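Workshop tables and fittings - minutes, Saturday, 10.00

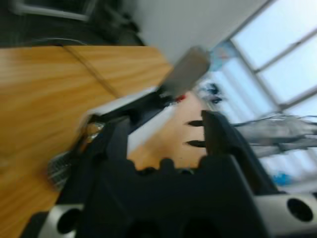
Stomus asked whether the tables could be sanded before the next delivery, as sanding after that date would mean clearing the room twice. Agreed in principle, subject to item 2.

**1. Previous minutes**
Accepted with one correction: the oil comes from Trirnik, not Tokarz.

**2. Tabletop, wood surface**
- The seam between panels is to be checked with a straight edge at both ends and in the middle. Readings to be written on the table sheet.
- Sanding along the grain only. Two coats of oil, 7 hours between coats.
- Tokarz has quoted for a full replacement top. Not taken up. The quote stays open until January.

**3. Small parts**
Loose fittings are still being left on the table overnight. Skornier offered 56 lidded trays from old stock. Accepted. Labels to give part number and thread size - no nicknames.

**4. Budget**
Limit for the year remains 2000. Oil, abrasive and labels to be charged to it. Tray delivery is charged separately.

**5. Any other business**
Stomus repeated that up to 5 clamps are missing from the wall rack. Rack to be checked before the next meeting.

Closed 10.50. Next meeting same time, same room.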